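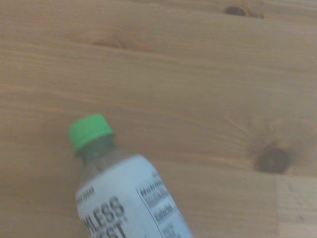 Figure 7.1 Wood surface with visible grain and a small dark knot.

Chapter 7
Real Lives on the Screen

When a film tells the life of a real person, the writer has a problem that the writer of an invented story does not have. The audience already knows the end. In this chapter we study how the writer can keep the interest of such an audience.

We will work mainly with Villanueva, a film of 112 minutes about a boxer who becomes the mayor of his town. The script covers only 12 days in October, before the election. His childhood, his first marriage and the years in the ring are given in short talks between the characters, and some of them are left out completely. Students often ask if this is honest. We come back to this question in Section 7.4.

The second film is Skimura, which takes the opposite way and follows a singer from birth to death. It has more than 200 scenes, and many of them last less than one minute. Please watch both films before you continue.

Before reading, write short answers to the following:
Which film about a real person do you remember best?
Did you know the person before you saw it?
Which event of the life was missing, and did you miss it?

Key terms: life story film, compression, composite character, point of entry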